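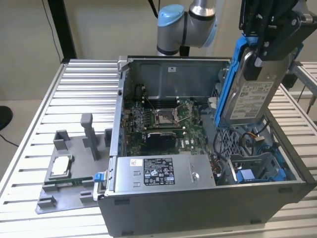 Figure 1. Desktop tower on its side with the side panel removed. The hard drive, in its blue caddy, is above the drive bay.

Tramamero: Layout and Part Handling for Opened Desktop Towers
Jovita Camacho
Drilton Technical College, Alvarado Laboratory
Sep 20, 2020

1. Purpose

The project set out to define a fixed working layout for removing and refitting three parts of a desktop computer: the processor, one memory module, and the hard drive with its caddy. The report covers the position of the case, the storage of parts while they are out of the case, and the order of work. Software, data recovery, and electrical testing are outside the scope.

The laboratory's stock list, kept in the Flulard database, held 2,232 items at the start of the project. Of these, 609 were complete desktop towers. A search of the model field showed that 551 of the towers had a side panel that opens without tools. Only this group was considered. A sample of 65 towers was drawn from it for the written survey of internal layouts, and one tower was kept on the bench for the layout work.

2. Case position

Two positions were compared on paper before any bench work: upright, with the open side facing the operator, and flat, with the open side facing up. The upright position uses less bench area. It was rejected because the socket lever and the memory latches have to be worked from the side, and a part that slips falls the full height of the case.

The flat position was adopted. The tower is placed on the slotted aluminum bench with the power supply nearest the operator. In this position the motherboard is at the back and left of the power supply label, and the drive bay is on the right. The memory slots are to the left of the socket. The bench rails give a straight reference line, and the near edge of the case is set parallel to them.
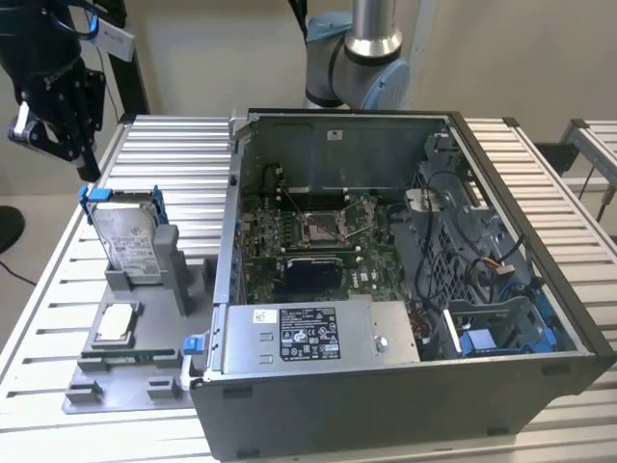
Figure 2. Case interior with the CPU socket open and empty. The parts tray is on the bench to the left of the tower.

3. Parts tray

Early notes assumed that removed parts would go in antistatic bags. Bags protect a part well in storage but do not hold it in a known position, and a processor in a bag has to be turned over and checked for orientation each time it is taken out. A molded tray was chosen instead.

The requirements written for the tray were as follows.

Processor: a recessed pocket, lid facing up, with enough clearance to grip two opposite edges.
Memory module: held flat along its length, contacts not touching the tray floor.
Hard drive: supported so that it can be picked up in the same direction in which it enters the bay.
Tray body: one color, no loose inserts, low enough at the edge to reach across.

The tray stands on the left of the tower. The right side was tried in the drawing stage, but it placed the processor pocket farther from the socket than any other position on the bench. With the tray on the left, the drive has the longest path of the three parts. This was accepted. The drive is the largest part and the easiest to hold securely over a distance. 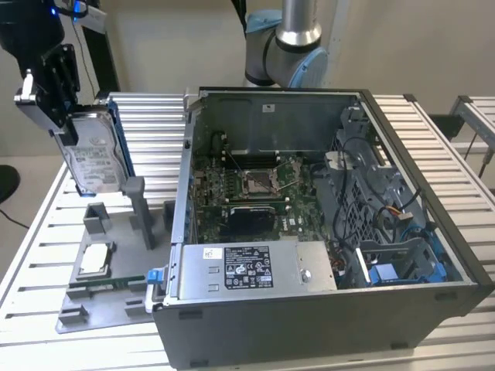

The drive stays in its caddy at all times. Taking it out of the caddy would add a step, and the blue plastic is a more suitable surface to handle than the underside of the drive. The label is also left uncovered so that the serial number can be read and entered in Flulard without laying the drive down.

4. Order of work

The order for removal is drive, memory, processor. Refitting runs in the opposite direction.

4.1 Processor
The lever is released and raised, and the retention frame is opened. The processor is lowered straight down. It is not slid on the contacts. The corner mark is checked against the socket before the part is let go. The frame is closed first and the lever second.

4.2 Memory
The latches are opened before the module is brought to the slot. The notch is matched to the key, and even pressure is applied at both ends until the latches close. A module with one closed latch is treated as not seated and is taken out again.

4.3 Hard drive
Cables in the drive area are moved aside before the caddy is brought over the case. In the survey, loose power leads lying across the bay opening were the most frequent obstruction recorded. The caddy is aligned with the bay, lowered, and pushed until it locks. Data and power connectors are attached last.

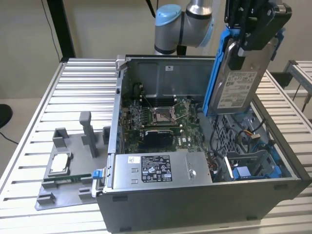
Clearance at the bay is the tightest of the three locations. The cage wall, the outer shell, and the cable bundle leave little room for a hand or tool beside the caddy, so the grip must be on the part of the drive that remains outside the cage when it is seated. A grip near the connector end has to be changed halfway through the insertion, and the instruction sheet now states the grip position.

5. Limits

The layout was written for one case design. Towers in the survey with the power supply at the top would need a mirrored arrangement, and small form factor cases would need a different tray. Processor cooler removal was left out, as was thermal compound. The socket was used with the cooler absent throughout.

6. Remaining work

The instruction sheet will be revised in October. Two changes are planned: a drawing of the tray position measured from the left edge of the case, and a separate page on cable placement in the drive area. The survey table will be attached to the stock list under the Tramamero heading.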